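Home About Archive Recipes Contact

Search this blog Search

A bench of my own

I have been meaning to write about my corner of the lab since September, when we moved down the hall, and I keep putting it off for laundry and tomatoes. After years of sharing a bench with whoever got in first, I finally have one I can set up the way I like. Black top, plain wall behind it, and no shelf overhead to bang my head on (I had one at Dromthorpe and have the little scar to prove it).

My first decision was the pipette stand. I wanted it on the left, because I reach across myself otherwise, and Gopinath Kamath, who trained me, always said a pipette should hang up the second you're done with it. I still hear him when I'm tempted to lay one down — even at home with a turkey baster!
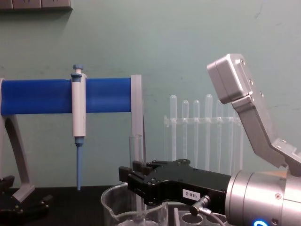
The tube rack took me longer to settle. I had it up front for a while and kept catching it with my sleeve, so back against the wall it went, tubes upside down the way I was taught. I know people who store them the other way up and we have had some very long lunches over it.

Next up is the drawer, which still has 500 labels in it from the old place, all printed with the wrong room number. I can't bring myself to throw them out, so if you have a use for them, write to me.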